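Home | Diary | Bench notes | Older entries | Links

Wednesday, late

Back from the lab with sore thumbs and a bad opinion of the Jellmont pads. Erhan had talked them up all last week, mostly by forwarding me the sales sheet, which says they will hold "any printed media." I have now spent most of a day holding printed media with them and I would like to see the desk where that sentence was written.

The question we were supposed to settle is simple enough. We have two sets of finger pads for the hand-held grippers, the Jellmont ones and the plain foam we glue on ourselves, and before Urho orders more of anything he wants to know which set is better on thin, floppy, shiny things. Magazines, in other words. The task is to pick one up off the table, turn it upright and put it in the desktop file rack. Both hands working, one gripper in each.

Iida made the plan. Fourteen tries with each set of pads, same table, same rack, same pile of magazines, and a try only counts if the thing goes in without a bare hand helping it. I asked whether 14 was enough to tell us anything and she said no, but it was what we could do before our hands gave out. Fair.

The pile is bound annual volumes of a Chinese news magazine, thick in the spine and slippery as a fish on the outside. Arvo picked them for being a nuisance. He was right about that. The cover stock is so glossy that the overhead light sits on it in one big white patch, and I have my doubts about what the wrist cameras will make of it. Esko says the software will sort it out. Esko says that about most things, and I have kept a private tally since October.

What I learned before lunch is that picking up is the hard part and everyone had been worrying about the rack. When the magazine is flat on the table there is no edge to get hold of. You push one gripper against the side and try to get a finger under, the cover comes up in a wave and the pages stay where they are. Then you have a mouthful of cover and nothing else. With both grippers working on it from two sides you can make the whole thing hump up and get a finger into the gap, but it's slow and it looks awful. I wouldn't want to teach a machine to do it my way. 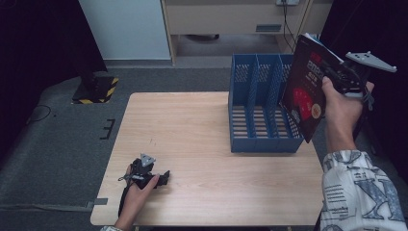
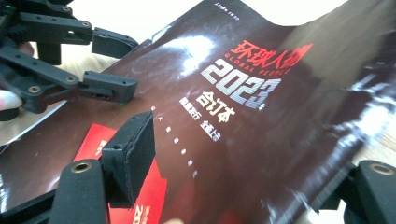 Top: the 2022 volume, upright beside the rack. Bottom: the 2023 volume with its cover bending, seen from one of the grippers.

After lunch it went better and I am suspicious of that too. By then I'd had a morning's practice, and the foam pads got the afternoon. So when the foam came out ahead (it did, and clearly), how much of it was foam and how much was me? I said this to Erhan and he said I'd been complaining about the Jellmont pads since before I touched them, so perhaps it evened out. He may have a point. Iida wants the order swapped next time, with somebody fresh on the handles. I wrote that in the book and underlined it.

For what it's worth, my own impressions, which are not data:

The Jellmont pads grip well if you get them on square. Get them on at an angle and the gloss slides straight out from between them. They also have a hard edge that marks the cover, and Arvo was not pleased.

The foam forgives you. It squashes around the spine and you can be crooked by quite a lot. Against that, it's foam, and it will be shredded in a month. Urho asked how many closings a pad lasts and I said 300, which I made up on the spot and then had to admit I'd made up. Now I'm to find out properly. Serves me right.

The rack gave me less trouble than I'd expected. Once the volume is standing up and you have it near the spine, you lower it in and let go. My left hand didn't have much to do at that stage and I mostly parked it on the table. That bothers me a little. If half of a two-handed task is one hand resting, are we comparing pads or just recording me having a rest?

Urho also brought up the Prudura arm again, the one that is meant to use whatever pads we choose. The Prudura man told him on the phone that it would transfer "close to 100 percent." Close from which side, I asked. Urho laughed, but he's going to buy it, I can tell.

Things to do before the next session:
- swap the pad order, new person on the handles
- ask Tse for a matte booklet or two so it isn't all gloss
- tighten the right-hand trigger, it has about 7 millimeters of slack and I was fighting it by the end
- wear something with tighter cuffs
- closings test for the foam, real numbers

Lorasex rang at five about the controller boards, delayed again. I have stopped writing down the dates they give me.

Thumbs in cold water now. Iida has sent the sheet around already and Erhan has replied to everyone asking for a recount of try number 7. I was there for try number 7. It fell on the floor.

Last updated: Wednesday, 11:40 p.m.

Contact | © Bench diary, all entries | Back to top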